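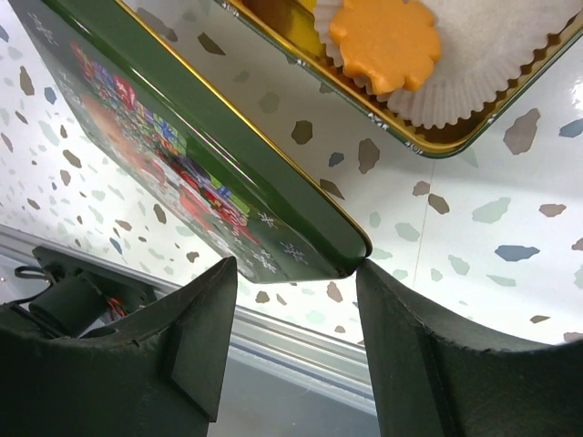 Salut la liste, retour rapide sur l'estimation de pose au poignet, branche pulus-wrist, avant que je reparte en réunion. J'ai repris tout le pipeline segmentation + ajustement de plan hier soir et le souci vient bien des reflets, pas du calibrage. Sur le couvercle vert de la boîte de Noël, la tranche brillante donne de longues traînées claires tout le long de l'arête, et le masque se coupe en deux pile à cet endroit. Du coup le plan s'accroche à la face imprimée vue en biais et la normale part n'importe où. Le filet doré du bord, lui, reste exploitable jusqu'à l'arrondi du coin. Je pense qu'il faut partir de là.

Sadao Oda a écrit :
> Bonjour à tous,
> J'ai relancé la série Zemeo avec la version de septembre. Toujours le
> même symptôme : dès que le couvercle est incliné, l'estimateur saute
> d'une solution à l'autre entre deux images consécutives, et le
> contrôleur filtre tellement fort qu'on arrive en retard sur la consigne.
> Je soupçonne la transformation caméra-pince, Delyth l'avait refaite
> avant le déménagement à Sirirbridge.
> Autre chose, le fond moucheté du plan de travail génère énormément de
> points d'intérêt. Est-ce qu'on ne devrait pas les masquer avant
> l'appariement ?
> Qui peut regarder ?
> Sadao

Alors dans l'ordre.

Transformation caméra-pince : vérifiée, j'ai reprojeté le bout des doigts dans l'image, ça tombe juste. Le fichier de Delyth est bon, n'y touchez pas svp.

Sauts entre deux solutions : ambiguïté classique d'une surface plane vue très oblique. Le solveur sort 2 poses candidates avec des erreurs presque égales et on garde la meilleure sans regarder la précédente. J'ai ajouté un terme de continuité dans pose_select, poids à 0 par défaut pour ne rien casser chez Kimie. À activer dans la config du planificateur (continuity_weight). Valeur à régler, j'ai mis n'importe quoi pour l'instant.

Fond : oui Sadao, d'accord pour masquer. Les éclats du terrazzo ont des bords francs, le détecteur adore ça. Par contre attention, ne masquez pas par couleur, il y a des éclats vert pâle et le seuil actuel sur le vert est très large. Arnaldo avait un bout de code qui passe par le plan de la table, si tu peux le pousser quelque part Arnaldo, même pas propre.

Flocons blancs imprimés : il y en a sur le couvercle ET sur la paroi extérieure de la boîte derrière. Donc appariements croisés, l'estimateur croit que c'est le même objet. Sur le rejeu que j'ai sous la main, 106 correspondances fausses avant RANSAC, et il en reste après. Je propose de séparer les instances d'abord, apparier ensuite. Ça coute un passage réseau de plus, à voir si ça tient dans la boucle.

Ce qui n'est pas fait :
- la planif de descente utilise encore l'ancienne boîte englobante, sans l'inclinaison. Donc marge de sécurité fausse côté doigts
- pas de test unitaire sur pose_select, je sais
- le visualiseur de Shimada plante si la normale est NaN, contournement : relancer avec l'option no-normals

Ilse, est-ce que tu peux rejouer tes enregistrements avec le poids de continuité activé et m'envoyer juste les courbes d'erreur angulaire ? Pas besoin des nuages de points complets, le serveur est presque plein.

Question ouverte pour tout le monde : on garde le filtre côté contrôleur tel quel, ou on le relâche une fois les sauts réglés ? Moi je serais pour relâcher, mais je voudrais l'avis de Kimie avant, c'est elle qui a réglé les gains.

Je pousse le reste ce soir vers 19h si la CI veut bien. Ne fusionez rien dans main d'ici là.

Arnaldo si tu me lis, le bout de code !!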